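Farstead open day: folding recordings (README)

Hi, and thanks for downloading this. I'm Darcy Tautahi, and I put this folder together after the Farstead open day in September 2019. It was my first time running a demo for people who don't build robots for a living, so expect a few rough edges!

What's in it
There are 819 recordings, all made with the hand-held grippers. Visitors did 472 of them and the rest are ours (mostly Emil Lüthi, who can fold all afternoon without getting bored). Each recording is one try at one piece of clothing, usually on a bed, and each has a short text file with the same name. The longest one runs 55 seconds.

How the day went
We had 2 grippers going and a line for both. I'd planned a nice talk on how the recordings get turned into training data, and I got maybe halfway through it before a kid asked if she could just have a go. So that was the end of the talk, and it was a better day for it. People grabbed sleeves far too close to the cuff, laughed, and tried again. I kept those tries in. They're marked "retry" in the text files.

Mimoza Đorđević wrote the labels. She uses "spread" for flattening a garment out and "fold" for everything after that, so if you're looking for sleeve work, search both.

Things to know before you use it
Long sleeves are harder than T-shirts. Patterned fabric on a patterned sheet is harder again, and my first model got properly lost on it (Salora, the newer one, does better but still mixes up hems and bedding). There's often other stuff on the bed, such as pillows and blankets. Please don't crop it all out, I'd like to see what your model does with it.

The file names skip a few numbers. Nothing is missing, I just deleted some tests from the morning and didn't feel like renaming everything.

Questions go to me or Finlay Lennox. He's quicker at answering, and he also has the spare finger pads if you need a set. 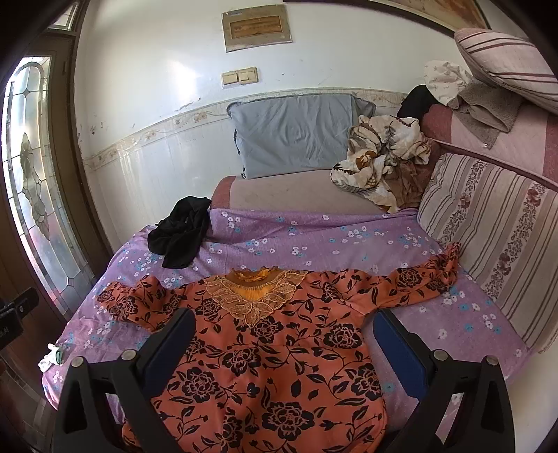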